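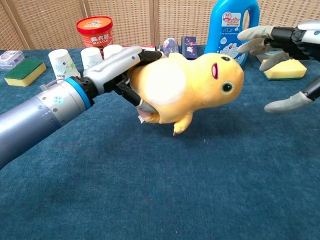

Ninach Student Reports, Issue 95, page 12

What Does a Stuffed Toy Need? Report on our plush toy sorting project

We started in April with one big question: can a class sort donated plush toys so that most of them get a second home? By the end we had gone through 300 toys, and we loved nearly every minute of it – even the paperwork.

Materials

The toys came to us through Canisell, the secondhand store two blocks from school. We covered our tables with cloth, which makes loose threads and stuffing easy to spot. A yellow toy with green round eyes and a small red mouth became our practice toy. It has a large pale patch on its side, a little part dangling under the belly and a small white label tag near the tail end. We never did agree on whether it is a fish!

Method

Each toy got the same four checks:
1. Find the label and copy the washing instructions.
2. Press the body all over and feel for lumps or hard parts.
3. Pull gently on fins, ears, feet and tails.
4. Look at the eyes and mouth for loose stitching.

Results were written on a card and typed into a spreadsheet the same day. Toys with no label went in their own pile, and that pile grew fast.

Results

Seams were our favorite surprise. We expected worn fabric to be the main problem, but small parts sewn on at a single point gave us far more trouble. Long, simple body shapes did really well. Surface washing was enough for most toys, and the pale fabrics took the longest to get clean – some went through three rounds.

We also learned a ladder stitch, and we are pretty proud of it. The first ones were crooked. The later ones you have to hunt for.

What we would change

Next time we would take the label details before anything else, in one go, and set up the repair table closer to the window. The spreadsheet and blank check cards are in the Liteck folder for next year's group.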